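Pruluvico Tabletop Objects: Data Card
Maintained by Salim Minja and Thu Ông, Massawe

Summary

Pruluvico is a collection of 2695 images of ordinary goods and hand tools on a work table. It supports the study of packaging recognition in mixed surroundings, where food items share a surface with hardware. Release 3 was prepared in November.

Contents

Items are recorded under everyday names: snack bag, network switch, pliers, mat. Packaging text is transcribed in its original script. A brand name is entered only when it can be read on the package, as with the pale green bag marked 桂格 QUAKER.

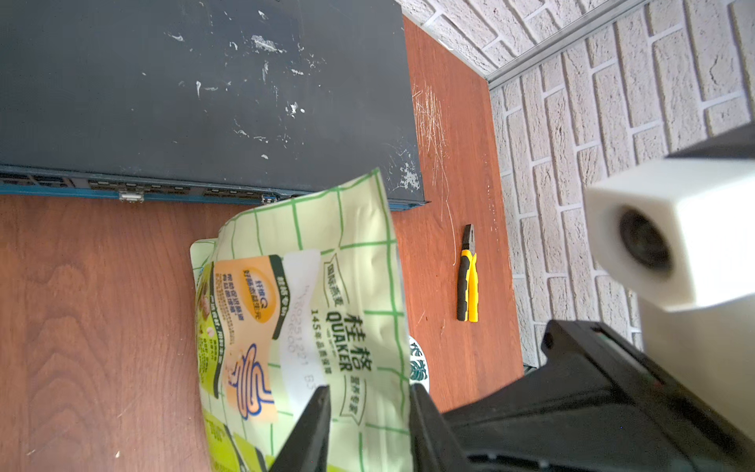
Annotators record one primary item per image and list other items as secondary. Scratches, paint spots and similar wear are entered in the surface field and do not change the item name. Partly hidden packages receive the label "package, partial" unless the brand can be read.

Setting

The table has a reddish-brown wood surface and stands against white brick-patterned walls. A dark gray rectangular item lying flat is labeled "mat" or "network switch" according to what each view supports. Thin pale bristles or fibers on the wood are labeled "loose material."
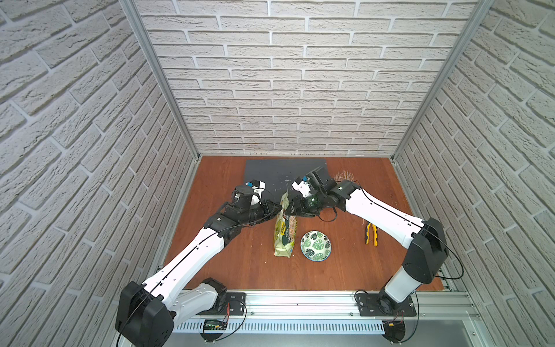 Known Limitations

Small print is often illegible. Date codes are left blank when faint. A review of 1000 images found 40 with an incorrect secondary label; these have been corrected.

Access

Requests should be addressed to the Zemetden data office and should state the intended use.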